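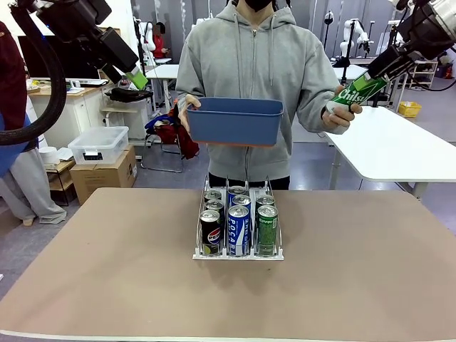 Wohnprojekt Grendside, Gruppe Mobilheim

Seit Mai wohnen wir auf Platz 40, und ich werde immer noch gefragt, wie das mit dem Kauf gelaufen ist. Also schreibe ich es einmal auf.

Wir haben das Haus gebraucht gekauft, von Teófilo Muñoz, der es über Bultent inseriert hatte. Ein Doppelmodul, zwei Schlafzimmer, Gasheizung. Der Preis war in Ordnung. Was ich unterschätzt habe, waren die Kosten danach. Der Transport ging in zwei Teilen, und für jeden Teil brauchte die Spedition eine eigene Genehmigung. Auf die zweite haben wir fast 10 Wochen gewartet. In der Zeit stand die eine Hälfte schon auf dem Platz, mit Folie zugetackert.
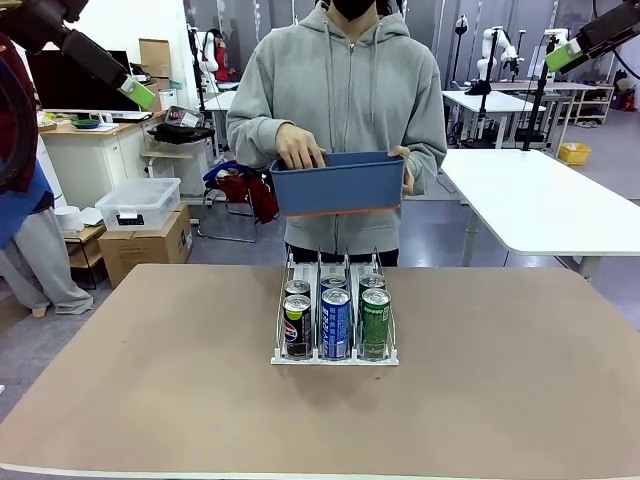 Kategorie: Aufbau und Technik

Beim Fundament haben wir uns für Punktfundamente entschieden. Cleiton Godoy hat sie mit mir gesetzt, Marisol Urrego hat nivelliert. Die Naht zwischen den Hälften war trotzdem an der Küchenseite nicht bündig, da mussten wir noch einmal anheben. Die Treppe war im Preis nicht enthalten, obwohl sie auf den Fotos im Inserat zu sehen war. Also vorher nachfragen und ins Protokoll schreiben lassen.

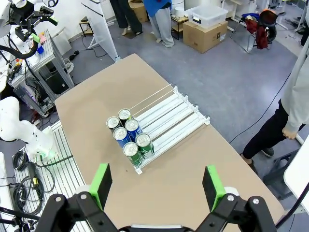
Der Wasseranschluss kam zuletzt. Bis dahin durften wir bei Nayeli Puma duschen, danke dafür. Inzwischen ist alles dicht, nur die Schürze rundum fehlt noch. Jurnico hat uns ein Angebot in Blech gemacht, das uns zu teuer ist. Wahrscheinlich nehmen wir Lärche und schneiden sie selbst zu.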